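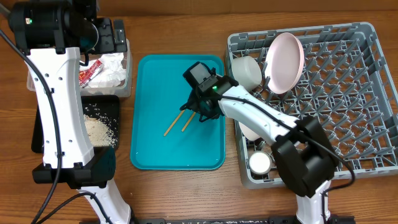
**Figure 3.** Two chopsticks on a teal tray with rounded corners.

### 4.2 Shared trays and the pace of a meal

We turn now to the part of the study that gave us the most pleasure to carry out, and which has since coloured a good deal of what we say in Section 5. The lunch club at Nimard had been serving its midday meal on individual trays for many years before we arrived, and we had rather assumed that the tray was a neutral thing, a convenience for the kitchen and little more. Our diners soon put us right. When we asked people to tell us about a meal they remembered well, the tray came up again and again, often before the food did, and nearly always with some feeling attached to it.

Over the winter we collected 454 meal diaries from 60 regular diners, most of them retired and many of them living alone. Of these diaries, 215 mention how the cutlery or chopsticks were set out, which is a much higher share than we had planned for when we drew up the coding sheet (see Appendix B). Cadi Pumphrey, who did the first round of coding, had put tableware in the "other" column to begin with, and it had to be given a heading of its own by the second week.

What people wrote was mostly about time. A tray that arrives with everything on it, soup and main and fruit together, was felt by many to carry a quiet instruction to get on with it. One diner, a former tram driver, wrote that he could finish in 18 minutes at the club and take the better part of an hour over the same plate at his daughter's. Others liked the tray for the very same reason. It marked out a space that was theirs, and they could look up from it or not as they pleased. We heard this particularly from newer members, who were still working out which table they belonged at and found it a comfort to have something to attend to.

Chopsticks slowed people down, at least at first. The club offers them on noodle days alongside forks, and the diaries from those days are noticeably longer and fuller of other people's names. Neighbours showed each other how to hold them, grumbled, laughed, swapped to a fork halfway through and swapped back again. We would be cautious about making too much of this, as noodle days were popular to start with and drew a livelier crowd. Even so, Zúñiga's earlier work on the Farías dining rooms found much the same thing with shared bread boards, and we think the likeness is worth a closer look.

There was also a small but steady group who disliked any change in the way the table was laid. For these diners, the fork on the left and the cup at the top right were part of the favourite routine of the day, and a new arrangement was tiring before the meal had even begun. Their entries tend to be short. We have tried to give them their proper weight here, and the interviews in Section 4.3 were arranged partly so that they could tell us in their own words what a well-laid place meant to them.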